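18. Juni 2023
Werkstattbuch, Eintrag von Behrouz Sharifi

Dosen und Deckel, zweiter Anlauf

Die Pappschachteln sind raus. Die letzte hat sich gestern in ihre Bestandteile zerlegt, nachdem jemand einen Becher Tee darauf abgestellt hatte (ich war der Jemand). Ab jetzt Blech. Die Gebäckdosen von Arnness fassen laut Bestellzettel 400 Gramm, die von Mollus 475, und die größere passt quer nicht ins Regal. Damit war die Produktauswahl abgeschlossen.

Jede Dose bekommt einen Zettel mit Ziffer auf den Boden gelegt. Nur gelegt! Kleben hatten wir im Januar, und was der Kleber von Moradi auf gebürstetem Metall hinterlässt, lässt sich mit keinem Mittel aus dem Schrank entfernen. Der Zettel rutscht dafür beim Tragen in die Ecke. Man kann nicht alles haben.

Die 2 liegt jetzt in der goldfarbenen Dose auf dem weißen Tisch, dick und schwarz gedruckt. Deckel umgedreht daneben, Innenseite nach oben, Raster drei mal drei, gestrichelt, von Hand. Für die Ziffern habe ich Umrisse gezeichnet, das sieht ordentlicher aus und dauert ewig.

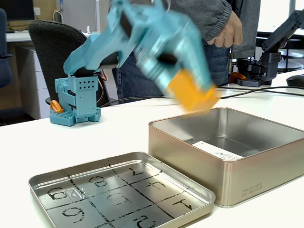
Was am Deckel noch nicht stimmt

Der Deckel hat keine eingebaute Leserichtung. Von der anderen Tischseite steht die 7 auf dem Kopf, und bei der 6 möchte man ohne Unterstrich ungern Geld verwetten. Vorschlag: ein Punkt an die Kante, die zu einem selbst zeigen soll. Gegenvorschlag aus dem Kollegium: sich merken, wo man steht. Ist notiert und abgelehnt.

Das Silber spiegelt unter der Deckenlampe. Je nach Winkel verschwindet ein Strich im Glanz, und man rätselt kurz. Mattspray von Denia wäre da, braucht aber bis zu 5 Stunden und riecht entsprechend. Erst an einem alten Deckel probieren.

Filzstift auf Blech: hält, solange niemand mit dem Ärmel drübergeht. Also bis zum frühen Nachmittag. Lackstift kaufen, feine Spitze. Der breite macht aus der 8 einen Schneemann.

Der orange Klotz fällt laut in die Dose. Sehr laut. Filz auf den Boden wäre naheliegend, dann müsste der Zettel aber auf den Filz, und der ist dunkelgrau und fusselt. Vorerst bleibt es beim Scheppern. Wer telefoniert, geht bitte in den Flur.

Offen: Rand des Deckels mit Klebeband entschärfen (Daumen, linke Hand, Pflaster sind alle). Regalbrett umhängen oder die großen Dosen doch verschenken. Bestellzettel für Lackstift liegt auf meinem Platz, unter der Teetasse.

Kontakt: Behrouz Sharifi, Werkstatt | © 2023 | Nach oben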